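2023-03-04
By Joelle Akl
14 shares | 9 comments

Camera firmware updates: your questions

Should I install an update the day it comes out?
I wouldn't. Leave it a fortnight and let other people find the faults. The February update for the Dabbas compact was pulled and replaced, and the release notes still called it "minor".

Will it make autofocus faster?
So they say. Mogens Ladefoged tried old and new versions on the same body over 374 shots and couldn't tell them apart. Nor could I.

Can I go back to the old version?
On most Clokstead bodies, no. Check before you press OK.

Does updating wipe my settings?
The manual says it doesn't. Mine went. Write them down first.

Is the paid "pro video" unlock worth it?
Only if you already own a recorder that can use it. Otherwise you're paying for a menu entry.

My battery seems worse since updating. Am I imagining it?
Possibly. Charge it fully and try again before you complain to the maker. 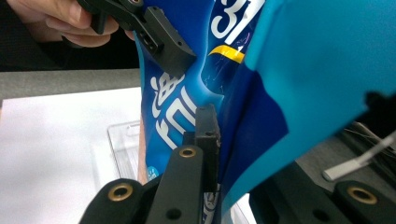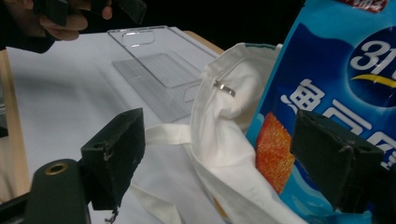
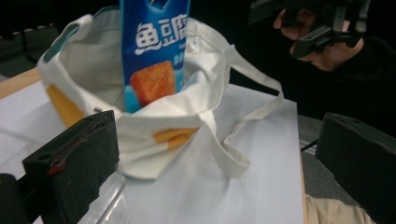
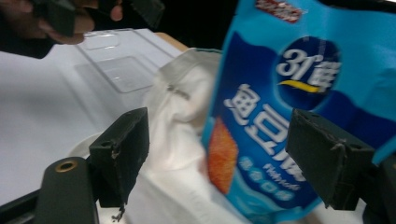
Blue snack packet in the first, third and fourth; white paper on the table in the second.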